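The missing piece department

She has answered the mail at a jigsaw company for nineteen years. She would like you to check under the rug.
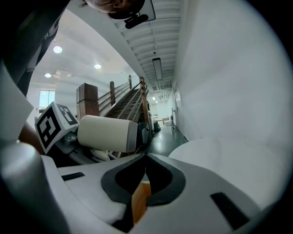

Inside the Walczak building, Nirville.

The woman who answers the letters at Hutance asked me to leave her name out of this. She has no secrets, she said, but she does have a listed phone number, and people who are one piece short of a lighthouse will use it.

Hutance makes jigsaw puzzles. It has made them in Nirville since before she was hired, on the second floor of the old Walczak building, and for as long as it has made them, customers have been writing in to say that a piece is missing. Last year 3742 of them did. She answered every one, most of them before lunch, which she takes at eleven.

"They all start the same way," she told me. "'I have been doing puzzles for many years.' They want me to know I'm dealing with a professional. Then comes the part where they looked everywhere."

And had they?

"They looked on the table."

Her form letter, which she wrote herself and is proud of, suggests the couch cushions, the vacuum bag, the cuffs of any pants worn that week, and the dog's bed. An earlier version suggested the dog. It was softened after a complaint from a cat owner who felt left out. Of last year's writers, 941 wrote back to say the piece had turned up at home. She keeps those letters in a separate drawer and reads them when she has had a bad morning.

"Some are very gracious. Some have clearly been made to write by a spouse. I had one that just said 'Shoe.'"

I asked what happens to everybody else. They get a replacement, if the puzzle is still being cut, and this turns out to be a sore subject. A cutting die wears down and gets sharpened, and the new piece may not sit quite right beside the old ones. She sends it anyway, with a note asking for patience. People who have spent three weeks on a field of snow, she said, have usually used theirs up.

The worst offender in the catalog is Plirumau, a harbor at dusk in which the water, the sky and most of the boats are the same brown. It sells very well. It also brings in more mail than any other title, and she has a theory about that.

"They get to the brown part and they want out. A missing piece is a reason to stop. I've thought about writing back, 'You're allowed to quit, dear, it's a hobby.' My boss says no."

Does she do puzzles herself? She looked at me the way a dentist might if you asked what she did with her weekends and hoped the answer was teeth. Her sister does them. The sister lives two streets over, gets the seconds for free, and has lost 2 pieces in all that time, both of which she blames on Hutance. She, too, was sent the form letter.

"I signed it 'Sincerely.' She didn't speak to me until August."

We talked for a while about whether people have changed. They have gotten quicker to write, she thinks, and shorter. It used to be pages. A man once sent her the whole puzzle, glued to a door, so that she could see the hole for herself. The freight must have cost more than the door. She mailed him the piece, and the door stayed in the stairwell until the fire inspector had views on it.

These days she gets an email at two in the morning with no greeting and a photo of somebody's dining table. She zooms in on those. Twice now she has found the piece in the picture, once under a saucer and once on the sleeve of the person pointing at the gap.

"What do you say to someone like that?" I asked.

"I say, 'Thank you for contacting Hutance. Please look at your left arm.'"

She plans to retire next year, or possibly the one after. The company has asked her to write down everything she knows for whoever gets the desk. So far she has a page and a half, and half a page of it concerns the copier. She had the sheets out when I came in, but by the time I was putting on my coat she couldn't find the second one. I looked on the table.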